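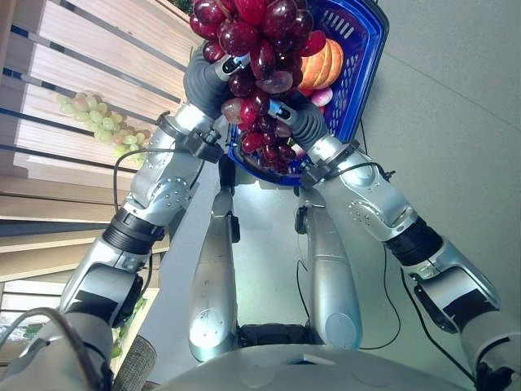
A humanoid robot holds a bunch of red grapes in both grippers at a blue shopping basket, beside a wooden produce display. Photo: Wedberg

Wedberg opens produce handling program to gather 1000 demonstrations for robot learning

PRINDIA, April — Wedberg today announced the start of a program to record humanoid robots handling fresh fruit and vegetables in a store setting. The recordings will be used to train Skoryk, the company's learning system for two-armed machines, and will be collected at the Wedberg test store in Prindia.

The program calls for 1000 demonstrations of basket work. In each one, an operator guides the robot through a single task, such as moving a bunch of grapes between a display and a shopping basket. The robot's joint positions, gripper commands and head camera view are saved together, and the operator marks the start and end of the task before the record is filed.

"Grapes are a hard item for a machine and an ordinary one for a shopper," said Hélder Baptista, director of data programs at Wedberg. "A bunch changes shape as it is lifted, and the fruit bruises easily. We want Skoryk to learn from many careful attempts by skilled people, with one hand and with two."

Work is carried out on a wooden display with slatted shelves, with the basket set on the floor in front of the robot. The mix of produce is changed between sessions so that the system does not learn a single arrangement. Demonstrations in which fruit is dropped or a grasp has to be repeated are kept and labeled separately — Wedberg considers them useful for teaching recovery.

Each session lasts 60 minutes and is staffed by 2 people, one operating the robot and one reviewing the records as they arrive. A second review follows at the company's Ballow office, where every demonstration is checked for missing camera data and for timing errors between the arms. In a trial held before the program opened, 98 demonstrations passed both reviews and now form the first part of the collection.
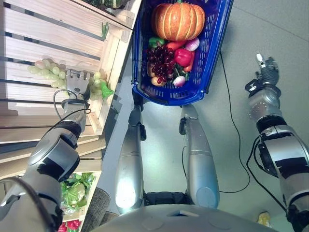
Next steps

Collection will continue in Prindia until the full set has been recorded. Wedberg will then train a first version of Skoryk on the produce tasks and test it on the same display, with items and layouts held back from the training set. Results will be published by the Ballow office, together with a description of the recording method.

About Wedberg

Wedberg develops learning software for robots used in retail and warehouse work. The company has offices in Ballow and operates a test store in Prindia.

Media contact

Wedberg Press Office, Ballow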